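Grurar butcher-block top, ref. 926

I've sold a lot of worktops and this is the one I'd have at home (my sister Liên Ung already does, lucky thing!). It's made of narrow staves joined side by side, so you get creamy beige next to pinkish brown, with the odd small knot. 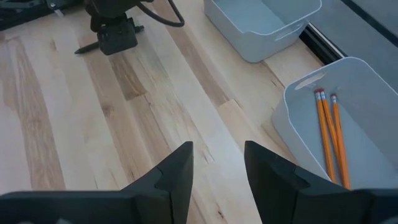 Every top has its own mix of colours, so please don't expect a perfect match if you order two. I oil mine each August and it takes me 20 minutes.

Price: £389, collected from Gumotgate

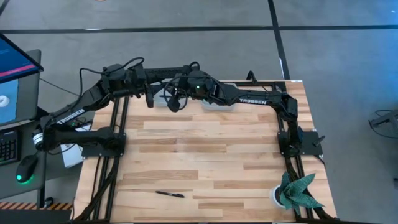 Ordering

Ring the shop and ask for me, Sang Nông.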